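1/7
Notes on the door fault in our simulator, for anyone else running the Akdale bathroom set. We lost most of 27th September to it.

2/7
The task is simple. Two-armed robot, closed door, left gripper on the handle, push through. Over 2,174 runs the policy did fine on every door except the white one with the arched panel.

3/7
On that door the left wrist force climbed past the limit and the run kept going. No stop was triggered. On hardware that would be a bent finger or a broken handle.

4/7
Myrto Makris pulled the logs. The safety check was reading the right arm only. Someone copied the config in January and left one line unchanged. That was me.

5/7
The white door only exposed it. Its hinge friction was set too high, so the arm kept pushing harder. The other doors gave way before the limit mattered.

Left gripper at the handle, right one free, toilet at the far end:

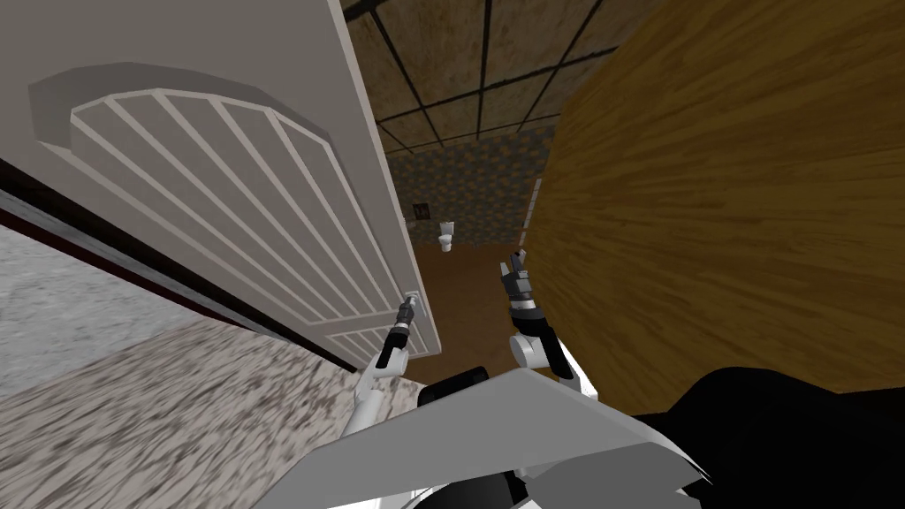
6/7
What we changed:
Force limit now checked on both wrists.
Hinge friction back to the same value as the other doors.
A run aborts if either arm stops reporting.
Howard Bainbridge is rerunning 1,037 of the old episodes with the new check. Results from before the fix should not be used for anything about contact force.

7/7
If you forked our config, search for the wrist limit and make sure it appears twice. Hardware tests are on hold until the rerun is finished.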